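Mending Table Moves to the Upper Hall

The Osville Library mending table has a new home. Starting in July it will meet upstairs in the old reading hall, where the light is better and the tables are a decent height for cutting. The front stairs are steep, so anyone who would like to use the elevator should ask at the circulation desk for the key.

The table was started by Fiorella Bassi, who ran the alterations counter at Rizzi Dry Cleaning on Hirkthorpe Avenue until it closed. She had a drawer full of leftover thread and zippers and asked the library if she could bring them in one afternoon. People came with coats, school pants, a tent fly and one very large dog bed. She has been back every month since then, and the drawer has grown into a cabinet.

In the past year the table has repaired 362 items. Most were small jobs such as loose buttons, dropped hems and split seams under the arm. Jeans with worn inner thighs are the most common request by a wide margin, followed by winter jackets with broken zippers. A zipper can often be saved by changing the slider, which costs very little and takes a few minutes. If teeth are missing near the bottom, the whole zipper usually has to come out, and we will ask you to leave the jacket with us until the next session.

Please wash what you bring. Pet hair and lint get into the sewing machines, and we have already paid for one service call this year. Empty the pockets too. Assunta Martinelli keeps a jar of things found in pockets, and it now holds a good number of house keys that have not been claimed.

It also helps to look the garment over before you come. Hold it up by the shoulder or waistband and let it hang, then check along each seam. Small tears hide in the folds when a piece is lying flat or bunched up in a bag. Mark anything you find with a safety pin or a bit of masking tape. Turn it inside out and check the lining as well, if it has one.

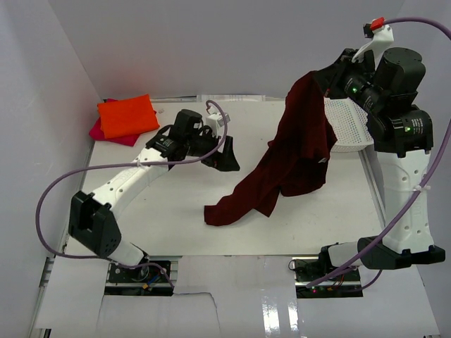 Dark red garment held up above a white tabletop.

Knits need some extra notice. A run in a sweater gets longer every time it is worn, so set it aside as soon as you see one – a safety pin through the loose loop will hold it until we can get to it. We do not have matching yarn for everything. If you still have the small card of spare yarn that came with the sweater, bring it along. If not, we can get close with what is in the cabinet, or you can choose a contrasting color and let the mend show. Several people have asked for the second kind on purpose, mostly on elbows.

There are a few things we cannot take. Leather and suede are beyond our machines. Wedding dresses and other formal wear should go to a professional, and the desk has a list of tailors in Osville and Nuleo. We also do not do upholstery, though we will look at a cushion cover if it comes off.

The table opens at 2 in the afternoon and the last item is accepted at 4. There are 12 chairs, and they fill up early in the fall when people get their coats out. You are welcome to wait for your item or leave it with a name tag and pick it up at the desk later in the week. Repairs are free. A donation tin by the cabinet goes toward needles, thread and machine oil.

Those who would rather learn to do it themselves can sit at the end table with Assunta, who teaches hand sewing from the first knot onward. Children are fine if an adult stays with them. Bring something of your own to practice on, or use the scrap basket. She will be covering darning over the summer, and buttonholes after that if there is interest.

We are short of black thread, wide elastic and metal zippers in jacket lengths. Good cotton fabric is also welcome in pieces larger than a dish towel. Drop donations at the circulation desk marked for the mending table.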